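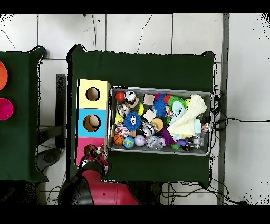 A reader of the club newsletter wrote in to say that colour mixing is a waste of an evening, and that anyone who wants a decent green should buy one in a tube. I'm going to start with that letter. The writer has a point, and I used tube greens for years before I changed my mind.

Opening (keep it short)

Thank people for coming out on a Sunday. Mention the tea is at the back and the break is halfway through. Ask who paints in watercolour, who paints in oil, who does both. Don't get drawn into which is harder.

The talk is on mixing greens from a limited palette. I use two yellows, two blues and one red. No black, no tube green. Everything I show tonight comes from those five.

Why I stopped buying greens

The summer I painted at Garrido I took four tube greens with me. Every painting from that trip has the same hill in it. The hills were different, the paint was the same. I laid them all out on the floor when I got home and could pick which tube I'd opened each day.

Pass around the two small Garrido panels here. Ask for them back before the break. Last time one ended up under someone's coat.

The chart

Hold up the big chart. It took me most of a winter and has 1148 squares on it. I don't recommend anyone make one that size. The small version has 32 squares and does nearly everything you'd want. Handout is the small version.

How it's laid out: warm yellow down the left, cool yellow down the right, the two blues along the top. Each mix is shown at full strength and then let down, with water if it's watercolour, with white if it's oil. The bottom rows have a touch of red added.

Point out the red rows. Most of the greens you see outdoors in this part of the country are in those rows. Gum leaves, dry grass in shade, the underside of a hedge. People look at the top of the chart first, since it's brighter, then complain their trees look like plastic.

Warm and cool (go slowly here, this is where I lost people at Sememum)

A cool yellow with a cool blue gives a clean green. A warm yellow with a warm blue gives a dull one. The warm pair each lean a little toward red, and red greys a green. You can use that on purpose.

Do the demo at this point. Mix the clean pair first. Paint a patch. Wash the brush properly, two jars. Mix the dull pair. Paint a patch beside it. Let them look before saying anything.

Then put a small dab of the clean green in the middle of the dull patch. Somebody usually says it looks lit up. If they don't, move on.

At Sememum I tried to explain this with a colour wheel and it took twenty minutes. Leave the wheel in the bag unless someone asks.

How much paint to squeeze out

More than you think. A pea of blue will swamp a thumbnail of yellow. Start with the yellow and bring the blue to it a little at a time. If you start with the blue you'll use half a tube of yellow catching up, and yellow's the one that costs money.

Mention the price of cadmiums and the cheaper hansa yellows. I've used hansas for the last three years and haven't missed the others. Student paint is fine for charts. For finished work I'd spend the money on the blues.

Paper: I use 30 sheets of cheap cartridge a year just for test patches and stick them in a folder. Write on the patch what's in it. I have a drawer of beautiful greens from before I started doing that and can't repeat any of them.

BREAK. Fifteen minutes. Change the water.

Second half: the Plonesero painting

Set up the half-finished river view from Plonesero on the easel. Show the photo I worked from and then the sketch, in that order. The photo is much greener than the sketch. I trust the sketch. Cameras and phones push the greens a long way, and printers push them again.

Work on the far bank first. Blue-grey green, warm blue, very little yellow, a bit of red. Keep it pale. Then the middle trees, dull pair, stronger. Leave the near reeds until last and use the clean pair only there, and not much of it.

Talk while mixing, stop talking while painting. If I try to do both I put the wrong green on the wrong bank, as happened in December.

Don't fiddle with the water. It takes its colour from what's already on the palette and it can be done at home.

Questions that usually come up

Can you do it with one yellow? Yes. Pick the cool one and warm it with a speck of red.

What about black and yellow? It makes a good olive. I leave it out because I want people to learn the five first. No objection to it later.

Does it work in acrylic? Yes, but it dries darker, so make the chart in acrylic too. Don't use mine.

Are tube greens cheating? No. Come back to the letter here. If you own a green you like, put it on the chart as a sixth colour and see what the red does to it. A viridian knocked back with red is very useful and I've got one in the box myself.

Which brand? I buy most of mine from Kulireo by mail. Up to 100 dollars will set you up with all five in a decent size. The local shop can order them too, but it takes a fortnight.

Before people leave

Handouts on the chair by the door. Collect both Garrido panels. Remind them to bring their own 32-square chart to the next meeting, finished or not, with the paint names written on the back.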